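We use cookies to remember your reading settings. Accept | Manage preferences

4.3 Drivable-area estimation behind a reflective windshield

The rural subset of the Raris recordings was collected with a single wide-angle camera mounted inside the cabin. An exterior mount gives a cleaner signal, but the vehicles used by Kubiak carry their sensors behind the glass, and the estimator has to work with whatever the glass adds. Three effects matter in practice: mirror images of the dashboard, static patterns that stay fixed in image coordinates, and loss of contrast where the sky saturates the sensor.

We treat the observed image as the sum of a transmitted layer and a reflected layer. The reflected layer is split again into a static part, which depends only on the cabin, and a moving part, which depends on light entering from outside. The static part is estimated per drive by taking a low percentile of the intensity at each pixel over a sliding window of 90 seconds. Windows in which the vehicle is stopped are discarded, as a stationary road would otherwise be absorbed into the estimate. The moving part is not modeled directly. It is handled by a confidence term that lowers the weight of pixels whose apparent motion disagrees with the ground-plane motion predicted from wheel odometry.

Labels were drawn on 2,000 images by two annotators using the Rakton polygon tool. The drivable class covers pavement only. Grass verges and bare soil next to the pavement belong to a separate class, soft shoulder, because a vehicle leaving its lane at speed cannot treat them as equal to the road. Regions outside the lens circle were masked before training and do not enter any score. Dashboard pixels were assigned to an ignore class, including those where bright reflections have a color close to vegetation. Disagreements between annotators were settled by Barbara Gajewski, who also checked the boundary between pavement and soft shoulder on all test images.

The baseline is the Terninex segmentation network with no reflection handling. Adding the static estimate alone reduced false soft-shoulder pixels on the pavement by 22 percent. Adding the confidence term as well brought the reduction to 34 percent. Most of the additional gain came from drives in open country, where low sun and light-colored pavement produce weak edges at long range and the network falls back on texture closer to the vehicle.

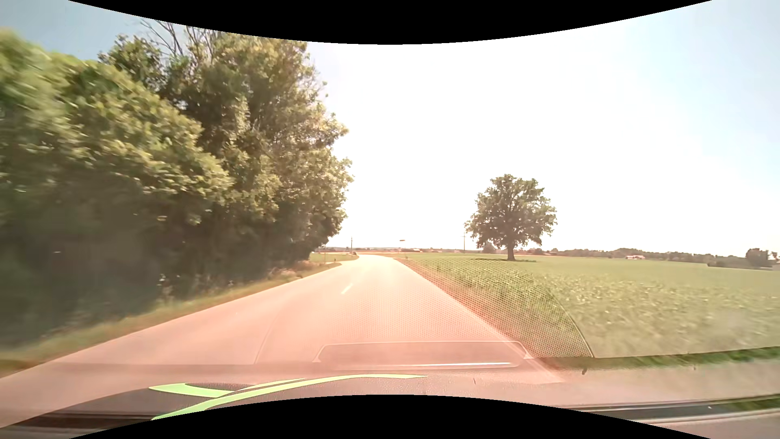
Figure 7. Forward view on a two-lane rural road, with windshield reflections over the near pavement, soil strip and crops.

The remaining errors fall into two groups. In the first, the far end of the road merges with an overexposed sky and the predicted area stops short of the true bend. Reflection handling has no effect on this group - the information is missing from the transmitted layer itself. In the second, a fine regular pattern lies across the boundary between pavement and shoulder. The static estimate removes it well on even surfaces but leaves a residue on crops and dry grass, and the predicted boundary then shifts from one image to the next. Smoothing over time hides the shift without correcting it, and we report all scores without smoothing.

The percentile used for the static part was chosen on the validation drives and kept fixed. Higher values removed more of the pattern but also darkened pale pavement, which raised the error at long range. Shorter windows gave a noisier estimate, and longer windows were slow to follow changes in sun direction after a turn.

© Raris project. Contact the authors | Terms of use | Back to top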